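Style > Home > Storage

Features Kitchen Garden Weekend Shop

We use cookies to improve your visit. Accept | Settings

The bin that eats the kitchen clutter

I have fallen hard for the catch-all bin! At Pranis, a housewares shop that opened in March, 221 of them line the back wall, and I wanted every one. No dividers, no lids — just a big open space for whatever has no home.

Cups are where a bin like this really shines, because they never stack the way you hope and always end up shoved behind the plates. A dark gray metal one suits them beautifully, and a light green plastic cup lying on its side looks so fresh against all that gray. Mine lives by the back door, ready for picnics, and I love it more every week. 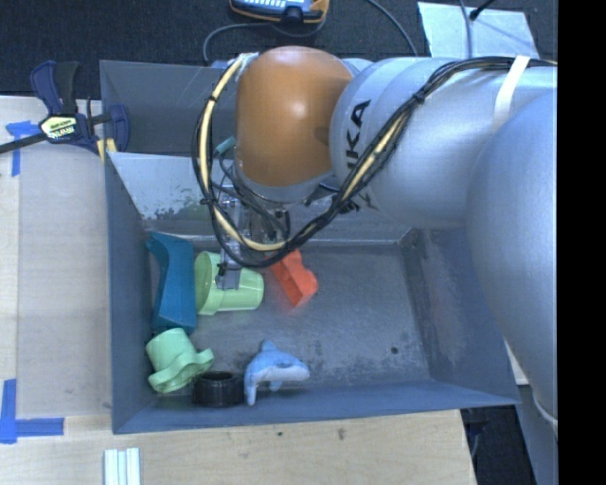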